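Jurnside Guest House – Annual Room Safety Checklist, Family Rooms
Room: Lendach (bunk room, first floor)
Inspected by: Femi Olaniyan
Date: November 15, 2025
Last full inspection: July

1. Entry and exit
Door opens fully and latches. OK.
Exit route card on back of door. Missing – replacement ordered.
Hallway clear to stairs. OK. The runner outside Skedevton is starting to lift at one corner and needs new tape before the next booking.

2. Smoke and CO alarms
Smoke alarm tested with button. OK.
CO alarm tested. OK, but the low battery light came on after the test. Battery changed.
Both alarms entered in the log under number 3952.

3. Windows
Opening limiter fitted and holding. OK.
Blind cord secured to wall cleat. Fail. Cleat is loose and one screw is gone. Fixed during visit with a longer screw. Check again next time.
Glass free of cracks. OK.

4. Bunk bed
Guardrails tight on both long sides. OK.
Ladder fixed at top and bottom, no movement under adult weight. OK.
Bolts at corner posts. Two needed a quarter turn. Done.
Upper mattress below the marked line on the rail. OK.
Notice for guests (no children under six on the top bunk). Present but faded. Reprint.
Slats. One on the lower bunk has a hairline split near the knot. Still sound, but replace before the busy season.

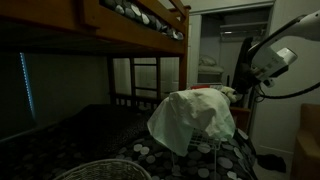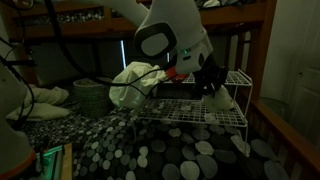
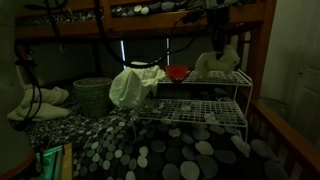 Bunk area, Lendach room. First photo shows the ladder end.

5. Electrical
Outlets, covers and switches. OK.
Bedside lamp cord. Fail. Outer sleeve worn where it meets the plug. Lamp taken out of use and tagged.
Space heater. None in room. Guests should be reminded at check-in not to bring their own.

6. Hot water and heating
Radiator valve turns freely. OK.
Bathroom tap ran for around 21 seconds before it came up to temperature. No action, but mention it to Ondieki Plumbing at the service visit.

7. Floors and furniture
Dresser strapped to wall. OK.
Rug has non-slip backing. Worn thin at the door end. Replace – budget $198.
No raised nails or loose boards. OK.

Actions still open
Exit route card, top bunk notice, lower bunk slat, lamp cord, rug, hallway tape.
The room can stay on the booking calendar while these are done. The lamp stays out until the cord has been replaced and tested.

Signed: F. Olaniyan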